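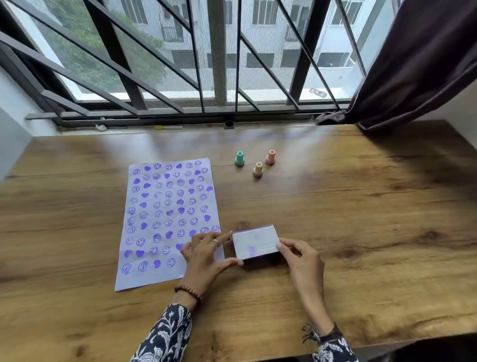
3.2 Beschaffung und Kostenplanung

Abbildung 3: Stempelaufgabe am Schreibtisch, beidhändiges Halten eines kleinen weißen Blocks; links daneben das Blatt mit violetten Abdrücken.

Für die Automatisierung der Stempelaufgabe wurden Angebote von Terkow und Fiten eingeholt. Beide umfassen 2 Greifarme samt Steuerung, Fiten zusätzlich die Montage. Die Lieferzeit beträgt bei Terkow 126 Tage. Weil kleine Objekte wie in Abb. 3 mit beiden Händen gehalten werden, schied die einarmige Variante von Semwal aus. Wartung und Ersatzteile sind für 3 Jahre eingeplant. Die Bestellung soll im April erfolgen.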